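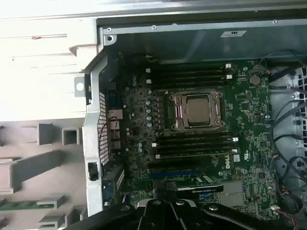 How much paste goes on the processor before the cooler goes back?

A blob the size of a small pea, right in the middle of the metal lid. Don't spread it, the cooler does that.

## 4. Memory and cooler, Dell tower (Trornham bench guide)

Rev. 21/12/2024. Replaces the August sheet, bin that one.

**Before you start:** power cord out, hold the power button 5 seconds, tower on its side. Wrist strap on.

1. Check the processor is clamped down. Bracket flat, no wobble. Leave it shut.
2. Old paste off. Lint-free wipe, a bit of alcohol. Let it dry.
3. Memory first, while there's room for your hands. Four slots above the socket, four below. Slot order is on the Flimdale build card, follow that.
4. Open the white latches at the ends of each slot you're filling.
5. Line up the notch. Push straight down, both ends, til the latches close up. Won't go? Turn the stick around, try again.

> **CAUTION:** Don't lean on the board. It flexes. Cracked boards go on the Brustamell return form and that takes 11 working days.

6. Paste on, see top of page.
7. Cooler straight down, no sliding. Screws corner to corner, a few turns each, then round again. Stop when snug.
8. Plug in the cooler fan. Everyone forgets this one.
9. Look for stray wires near the rear ports. Tuck them clear of the fan before the cover goes on.

**Note:** first boot with new memory is slow. Blank screen for up to 30 seconds is fine. Longer than that, power off and reseat the sticks one at a time.

**Note:** fan stuck above 3000 rpm at idle = cooler not sitting flat. Take it off, clean, fresh paste, redo step 7. Dont reuse the old paste.

Spare paste and wipes: Prokopenko drawer, left side. Cover and side panel are in section 5.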